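Progress report to Arif Kanagaratnam, Fullwood
Project: Zarnia (handheld console emulator for older smartphones)
Date: 29th January

## Core

The CPU core was rewritten in the first half of the period. It now passes all the timing tests in our own set except two, both of which concern interrupts raised during a memory copy. Sound is produced at 32 kHz by default and can be lowered in the settings menu on slower phones.

Save states work between phone models. The file format changed in May, and states made before then can't be loaded. A converter was considered and dropped.

## Front end

The game list opens without a delay on a memory card holding 3,000 files. Key mapping is stored per game. Screen rotation is complete, but the menu font is still too small in landscape mode and will be redrawn.

Icons and the background for the start screen are with Vibeke Thygesen at Demotbridge. Two of the eight backgrounds remain to be delivered.

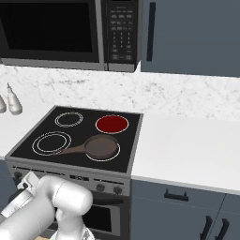
## Problems

- Bluetooth controllers lose their pairing when a call comes in. The fault is in our code and a fix is being tested.
- The Addo build runs out of memory when the largest games are loaded with rewind switched on. Rewind will be off by default in that build.

## Next period

Finish the interrupt work, redraw the menu font, and release a trial version with a limit on play time. No change to the budget is requested – the unspent part of the test phone money will be carried over.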